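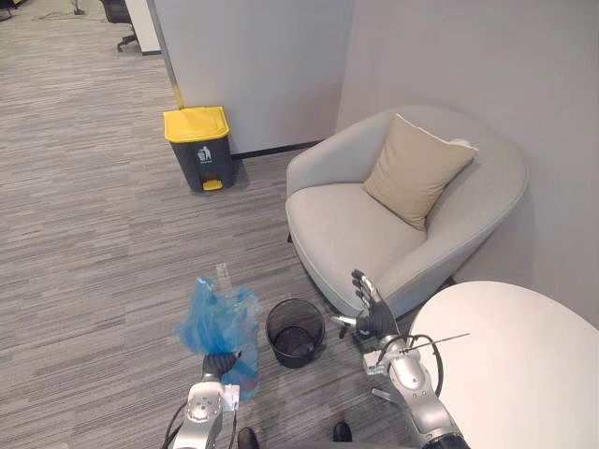 Fig. 4-1. Lounge corner with armchair and pedal bin.

4. Setting up the Broltix sound masker in small lounges and corners

Revised April 8, 2025. Replaces the old quick card. Toss the card, the wiring sketch on it was wrong.

One Broltix unit covers up to 400 square feet of open floor. Partitions cut that down. If people can see over the partition sitting down, treat both sides as one zone. If not, two zones, two units.

Before you start

Hub already online? If no, go back to section 3 and finish that first. A unit with no hub will power up and hiss at full volume until you pull the plug.

You need: the unit, power supply, ceiling clip or shelf foot (not both), a phone with the Skirnow app, a step stool. Tape measure helps.

Placing the unit

1. Pick a spot where people sit and talk. Corners are OK. Sound bounces off two hard walls there, so start one level lower than in the middle of a room.

2. Clip goes on the ceiling grid, or the foot on a shelf at least seven feet up. Speaker side faces the ceiling, not the chairs. Everybody gets this backward the first time.

3. Run the cable along the top of the wall and down the nearest edge. Do not run it under carpet.
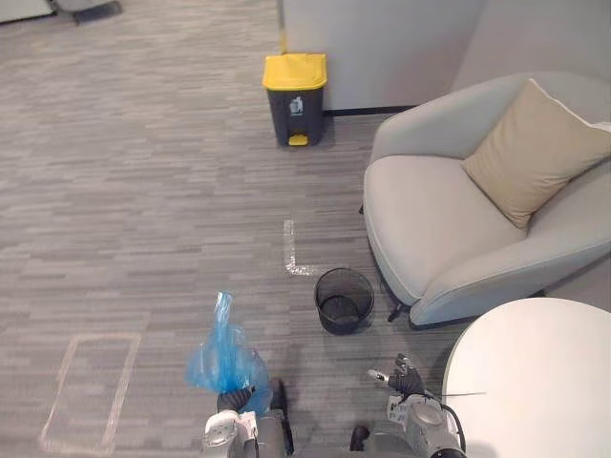 4. Plug in. Light goes amber, then white. Amber for more than a minute means wrong power supply – check the label, the Skyrme lamps ship with one that looks the same and isn't.

5. Open the app, tap Add Unit, type the four characters off the back. Zero and the letter O look alike. Try the other one before calling.

6. Name it after the place, not the person who sits there. People move desks.

CAUTION: Never cover the speaker or the vents. Unit gets hot and shuts off, then comes back on at the default level, which is loud.

Setting the level

7. Start at level 7 in open floor, level six in a corner. Leave it alone for a full day. Everyone hates it for the first hour.

8. Walk away from the seats while somebody reads out loud at normal volume. You want to lose the words but still hear that it's a voice. If you lose the voice too, turn it down one.

9. Save. If you don't hit Save the level resets overnight.

NOTE: Test with the usual noise going. Air handling on, doors the way they normaly are, no vacuum. A test in a silent building gives you a level that's too low by mid-morning. 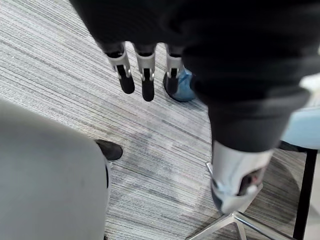 Room treatment comes next and most people skip it. Masking hides speech, it does not fix echo. Clap once in the corner. Hear a ring? Add something soft before you touch the level again. Heavy curtain, felt panel, cushions, whatever you have. Hang cloth loose, don't stretch it tight – you want a matte surface with wrinkles and soft folds, like the black sleeve in the picture, and plenty of it. Fold depth matters more than color. One small panel behind a seat will not do much by itself, so put two or three on differant walls and clap again.

Keep fabric at least a hand's width off the unit. See the caution above.

10. After adding fabric, repeat step 8. Expect to come down a level.
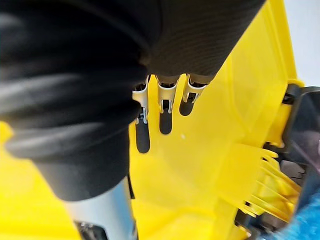 Troubleshooting

Hiss but no light: lamp setting is off in the app. Normal.

Light but no hiss: muted schedule. Check Hours. Default mute starts in the evening and the clock follows the hub, so if the hub is on the wrong time zone so is everything else.

Code 929: unit lost the hub. Unplug, wait, plug back in. If it's back the same day, move the hub closer or add a repeater.

Pulsing or warbling: two units on the same channel, too close. Change one of them in the app.

Complaints from one seat only: seat is right under the speaker. Move the unit, don't lower the whole zone.

Still stuck: Lindsay Bolger at the Geltelby support desk for hubs and codes, Katsuhiko Ogura for levels and anything about echo. Have the four characters ready. Ceiling mounts in older buildings, ask before drilling.

Section 5 covers schedules.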